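Rerer Sync Tools
Time alignment and pose checking for paired hand-held grippers

Overview

Rerer Sync Tools is a set of command-line programs that prepare recordings from paired hand-held grippers for policy training. The package reads the wrist video, the inertial data and the gripper width signal from each device, places them on a common clock, and writes one episode file per demonstration. It is maintained by the Ellwood group and is used as the first processing stage ahead of the Tambunan planner.

The package does not train policies and does not control hardware. Users who need a runtime controller should refer to the Gamer repository, which reads the same episode format.

Contents

sync/ — clock alignment and resampling
pose/ — camera tracking, marker detection and relative pose
checks/ — episode validation and report writing
configs/ — default settings for single and paired recording
samples/ — 37 short episodes for testing an installation

Installation

Install the package in a clean environment and run the command "rerer selftest". The self-test processes every episode in the samples folder and compares the results with stored values. An installation that does not pass should not be used to prepare training data.

Processing stages

1. Clock alignment. Offsets between devices are estimated from the inertial signals and refined against the video. The estimate is stored with the episode so that it can be reviewed later.

2. Trajectory estimation. Each device is tracked on its own, using the video and inertial data together. Episodes in which tracking is lost are marked and held out of the default export.

3. Relative pose. In paired recordings, the two trajectories must share one frame of reference. When the square marker on one gripper is visible to the other camera, the detector adds a direct measurement between the two devices. Marker size must be entered in the configuration file; an incorrect value will scale every distance derived from it.

4. Validation. The checks program writes a plain-text report that lists gaps, sudden jumps and disagreement between the marker measurement and the tracked poses.

Paired recording

The wide lens keeps the jaws of the recording device in view at the bottom of the image while leaving room for the second device. The default mask covers the gripper body and the dark border of the circular view, so that neither supplies features to the tracker. Plain walls and curtains offer few features, and operators should review the tracking report closely for recordings made against them.

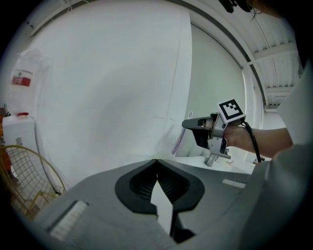

Second gripper with its square marker turned toward the recording camera.

Known limitations

Version 2 of the episode format cannot be read by earlier releases. The converter supports single-device files only; paired files must be processed again from the raw recordings.

Marker detection is less reliable near the edge of the lens. Issue 142 tracks this problem, and a revised lens model is planned for April.

Contact

Questions on calibration and pose should be directed to Sverre Fjeld. Questions on the episode format and the converter should be directed to Josphat Mwakyusa. Please attach the validation report and the configuration file to any request.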